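Publications > Working Papers > Household Objects > Section 4

4. Small things on the table: trays, beads, and whatever box is nearby

4.1 What we mean by a holding place

In the Torvik inventory we ended up with 2,298 entries for objects kept on or near an eating table. Most of them are what you'd expect. Cups, salt, mail, a phone charger. But 1,295 were things that don't belong to eating at all, and this section is about those. Jewelry mostly, also buttons, keys, coins, hair ties, sewing stuff.

Earlier work (see section 2) treats these as clutter. We don't think that's right, or at least its too quick. People were pretty clear in the interviews that the necklace on the table was "put away." Put away for now. One respondent called the dish by the fruit bowl her "halfway drawer," and we use holding place for the same idea from here on.

A holding place needs a rim. That's about the only rule that held up across the households. Flat saucers got used less than anything with a side on it, and beads are the obvious reason, they roll if the string goes and they slide off even if it doesn't. Depth mattered less than we thought going in.

4.2 Trays that were something else first

Few of the trays were bought for the job. Packing inserts, lids, cookie tins, the bottom half of a soap box. Plastic was the most common by a good margin. Respondents liked that it was light and could be tipped to find a thing at the back, and they did tip it, over and over, instead of reaching in. We coded this as "tilt search." It came up most with thin strands, which get lost under thicker ones.

Color of the tray was brought up without us asking. A bright tray gets noticed when the table is being cleared. A dark one gets stacked with the dishes and then there's a panic at the sink. Figure 4 is typical of the mixed trays, dark green beads and small white pearl-like ones sharing one yellow-orange plastic tray, with a milk carton standing behind it on the same cloth. 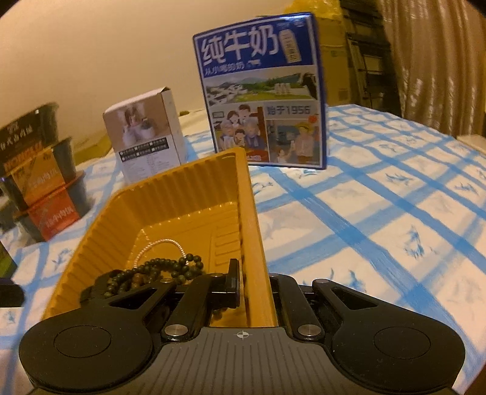 Figure 4. Beads in a ribbed plastic tray over a blue plaid tablecloth. The carton reads 纯牛奶 (pure milk) and, lower down, 始于1956 (since 1956).

Mixing strands was a sore point. About half the people who did it said they meant to stop. Tangles, mainly. Fine strings wrap on heavier ones and then somebody pulls. The fixes we heard: one strand per compartment, a bit of tissue between, hanging the long ones on a hook. The hook came up a lot and was hardly ever in use when we visited.

4.3 Food boxes as neighbors

Not planned as a topic. Came out of the coding. Over 700 entries list a food or drink package as the nearest tall object to the holding place, milk cartons and cereal boxes first, then tea. We asked why and got shrugs, mostly. Two answers worth keeping. One, a tall box marks the spot, you look for the box and the tray is next to it. Two, it works as a wall and keeps elbows out.

There is a cost. Boxes move. When the milk goes back to the kitchen the marker is gone, and respondents described looking straight past a tray they used every morning.

4.4 The cloth

Short note only. Patterned cloths hide small items, plain ones don't, and everyone knows this and keeps the patterned cloth anyway becuase it hides stains too. Checks and plaids were the most common pattern in the Notow households. A lost bead on a busy print was found by hand, sweeping with the palm, lights on or not. Folds and the drop at the table edge were the first places people checked.

Limits. Visits were all in the afternoon, between meals, so breakfast tables are underrepresented. Jewelry is probably undercounted, people tidy before guests. The follow up in May should help with the first problem, not the second.

Related papers
Keys by the door: notes from the Notow households
What goes in the cookie tin (Custo working paper)
Counting drawers: method and coding sheet, Torvik inventory

Contact | Copyright Torvik Household Objects Project | Back to top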